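Can a Robot Do Your Chores Yet?

Every Saturday I have to tidy my room, and every Saturday I wish a robot would do it for me! So I went looking for an answer. Can machines do chores yet? Well... some chores, sort of, slowly.

Think about putting flowers in order. You'd pick one up and never even think about it. Your fingers feel how thin the stem is, and your eyes tell you which leaf belongs to which flower. A robot has to work all of that out, and it has to squeeze just enough (too hard and the stem gets squashed, too soft and it slips away). And flowers are all different shapes! A rose is long and skinny, and a hydrangea is like a big fluffy ball on a stick.

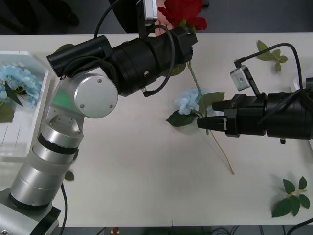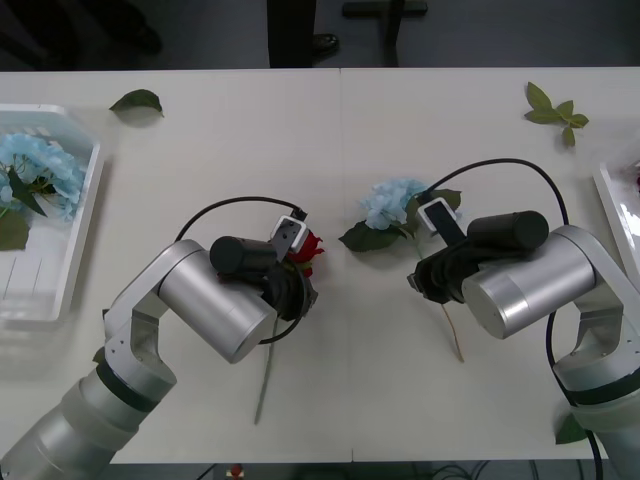 Two robot arms at work on a white table, with a red rose and pale blue hydrangeas.

My favorite part is that there are two arms. Try picking up a flower and fixing its leaves with one hand behind your back. It's so much harder!

Now for the home robots. In my story notebook I have a made-up robot called Plondier, who folds 2000 socks before breakfast. Real robots are a long way behind Plondier. Vacuuming a flat floor? Yes, lots of homes have a robot for that. Folding a T-shirt? Some robots can, but a crumpled one is tricky. Cleaning up a whole messy bedroom, with 37 building bricks under the bed and one sticky spoon? Not yet, sorry.

Want to try being a robot? Put on thick oven mitts, shut one eye, and move a flower from the table into a cup. Go slowly, and see how many leaves fall off!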